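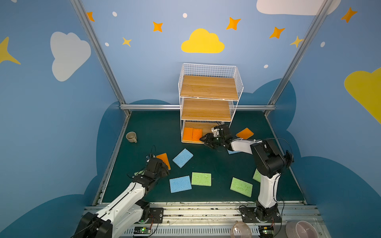
Grona has finally changed its leave policy for people who look after someone at home, and I've been grinning about it since the email landed on June 15, 2023. I work at the Pekstead office and I care for my mum, so I'll admit I'm not a neutral reporter on this one! From now on every one of the company's 3,710 employees can take 6 paid days a year for caring, on top of holiday, and can book them in hours if that suits better. It's the hours bit that gets me. A hospital appointment hardly ever eats a whole day, but up to now I've had to hand over a whole day of annual leave for it, and then come home to the ordinary jobs anyway – the washing, the pills, the bathroom, an orange sponge in one hand and the phone in the other while the pharmacy keeps me on hold.

The push came from the carers' network, which began in February as a lunchtime chat between the Pekstead and Seixas offices. I joined for the second call, mostly to listen, and ended up talking for far too long (sorry, everyone). By spring we had 200 members, and a good many of them had never told their manager they were caring for anybody. I hadn't either. You sort of assume it'll count against you, or that somebody will start handing you the easy work.

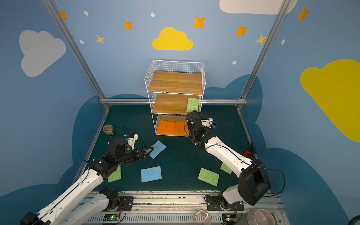
One member in Seixas wrote to the network that she was pleased with the paid days but would have liked a promise on shift swaps as well, as her father's carer changes her times with hardly any warning and a day booked weeks ahead is no help with that. She got a lot of thumbs up, mine included. HR's reply was that swaps are still up to each team for now, and that they'll look at it again once the new leave has been running a while. We'll keep asking.

The booking form is on the Grurkilen system, under the same tab as holiday. You don't need to give a medical reason or say who you care for, and there's a short guide for managers that's worth a read even if you aren't one. The network also has a drop-in call now, 20 minutes at lunchtime, cameras off if you like – new faces very welcome, and you can eat your sandwich.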